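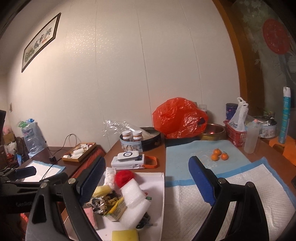

Hường Dương writes that her wedding prints from February already show a curl at the corners, and asks whether the album box is at fault.

The box is rarely the cause. Prints curl when one side takes up moisture faster than the other. Keep them flat, in a closed drawer, away from outside walls and radiators.

Interleave with uncoated, acid-free tissue. Cut each sheet 8 mm larger than the print on every side. Do not use newspaper or kitchen paper. 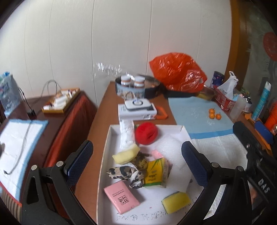 Curled prints go face down between two sheets of clean blotter under an even weight for 7 days. Change the blotter once. Do not iron. Prints with lifted emulsion should be left alone and rescanned from the file.

Albums over 200 pages are stored flat, never upright.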